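Dundthorpe (film)

Dundthorpe is a British drama film written and directed by Ya-wen Kong in her first feature. It stars Renzo Costa as a retired ferry engineer who goes back to the east coast town of the title to sell his late sister's house. The film was produced by Hileck and released in the United Kingdom and Ireland by Kistero. It was shot in colour, mostly in the town itself, and is in English with some dialogue in Italian.

Plot

Paolo Bassi, an engineer who has spent most of his working life on ferries in the Adriatic, arrives in Dundthorpe to clear and sell a terraced house left to him by his sister Lidia. He means to stay for one night. The house has no electricity and the estate agent does not come, so he takes a room above the bowls club, where he finds that his sister had been the club's secretary and had kept his name on the membership roll for years.

Paolo begins sorting Lidia's papers and discovers that she had lent money to several neighbours without asking for any of it back. One of them, a boat repairer named Clive, believes that Paolo has come to collect. The two men avoid each other for several days, then work together on the engine of a fishing boat. Paolo accepts an offer on the house and withdraws it the same evening. In the last scene he is waiting at the bus station with one suitcase, and the film ends before a bus arrives.

Production

Development

Kong wrote the first draft of the script while working as an assistant editor on television dramas. It was called The Membership Roll and was set in a town in north Wales. Hileck, which had produced two of her short films, took an option on the script and asked for the story to be moved to the east coast. The final draft kept the bowls club and dropped a subplot about a court case.

Filming

Filming began in September and lasted five weeks. The interiors of Lidia's house were shot in two neighbouring terraces, one used for the ground floor and the other for the bedrooms. The bowls club scenes were filmed in the real clubhouse, which remained open to members in the evenings. The crew was required to leave by six o'clock each day, so the night scenes there were filmed with the windows blacked out.

The harbour scenes took longer than planned. A fishing boat hired for the engine sequence was withdrawn in the second week, and its replacement was smaller, which meant that the sequence had to be planned again for a single camera. Costa, who had no experience with engines, was taught by a local mechanic and does all of the handwork seen in the film. 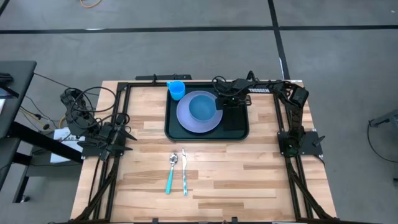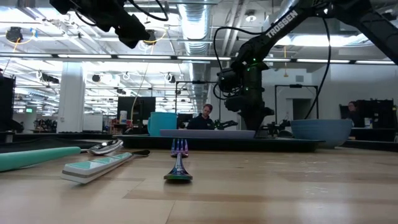 First image: wooden table with two black robot arms. Second image: fork and spoon on a wooden tabletop.

Music and editing

The film has no score in its first half. Music is heard only when a character plays it, usually on the piano in the clubhouse. A short string piece enters during the repair of the engine and returns over the closing credits. Kong edited the film herself over one winter. An early cut included a prologue set on board a ferry, which was removed after a test screening and later appeared as an extra on the home release.

Release

The first public screening was held at the Gebremichael, a cinema in the town with 577 seats, and was attended by many of the residents who had appeared as extras. A second screening was added the following afternoon. Kistero then opened the film in a small number of cinemas, chiefly in London, Hull and Norwich, before a wider release two weeks later.

The Gebremichael kept the film on its programme for eleven weeks and sold 3905 tickets, a record for the venue. Kistero issued the film on disc in a first pressing of 1000 copies with a booklet containing the final draft of the script. A second pressing followed without the booklet.

Reception

Reviews were mostly favourable. Critics praised Costa's performance and the use of the harbour, and several singled out the scene in which Paolo reads out the names on the membership roll. The most common complaint concerned the pace of the middle section. Some reviewers also felt that Clive was too thinly written for a character on whom so much of the story depends.

Opinion in the town was more divided. A letter in the local newspaper objected to the bus station being shown as derelict, and the editor printed replies for the next three issues. The bowls club reported a rise in membership in the year after the release.

Home of the props

Part of the set dressing was sold to raise money for repairs to the clubhouse roof. The sale brought in £2086. The membership roll made for the film was kept back and hangs in the clubhouse bar, next to the real one. Paolo's suitcase was returned to Hileck.

See also

Hileck
Kistero
Gebremichael (cinema)
List of British films set at the seaside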